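Notes on the Closing of a Shared Laundry

The residents' association of our building resolved last month that the shared laundry on the ground floor would be given up and the space let. I wish to set down some observations on the decision, as one who voted for it and has since come to regard the matter as less simple than the papers suggested.

The case put to the meeting was financial. There are 70 flats in the building, and returns were received from 25 of them. Of these, 19 stated that the household had a machine of its own and did not expect to use the shared room again. The remainder were divided between those who used it weekly and those who used it for blankets and curtains only.
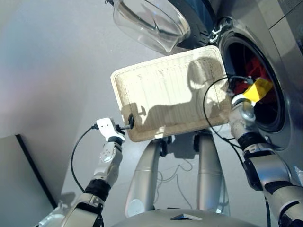

It was on this basis that the agent, Coretti, advised that the room no longer paid its way. I do not dispute the arithmetic. I would observe, however, that a household which did not return its form was treated as having no view, and that the form was sent out in English alone. My neighbours on the second floor, who speak Magyar at home, brought theirs to me a week after it was due.

There is also the question of what the charge was for. Under the lease the laundry is listed with the stairs, the lift and the yard, and all four are paid for by every flat, whether used or not. I have never kept a bicycle in the yard. It had not occurred to me to ask for that part of my money back. 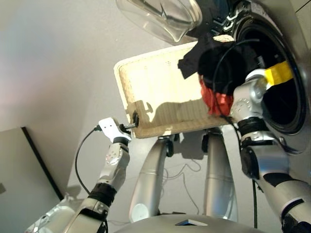 Dredska Court, March 2006

Since the above was written, the notice has gone up by the lift. The room will close at the end of the quarter and the service charge will be reduced from the one following. The saving to each flat is given as about £4 a month.

The association has arranged a reduced rate at Nastance, the launderette by the station, for any resident who applies in writing. The walk is a fair one with a full bag, and the hill is on the way home. I have asked whether the rate will be held beyond the first year and await an answer.

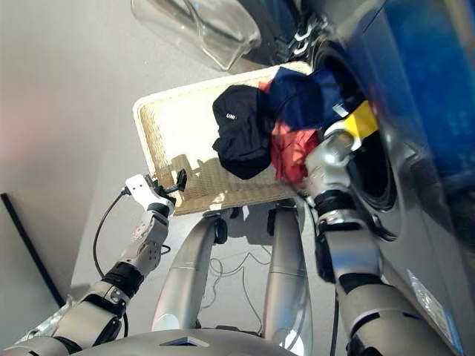
Abhishek Garg writes that the rate matters less to him than the hours. The shared room was open until late, and he did his washing after the evening shift, when the launderette has long been shut. He adds that he returned his form on time and was not aware that a question about hours could have been raised, as there was no space for one.

I have passed his letter to the secretary with his consent. The next meeting will take the accounts first and correspondence afterwards, and residents who wish to speak should give their names in at the office.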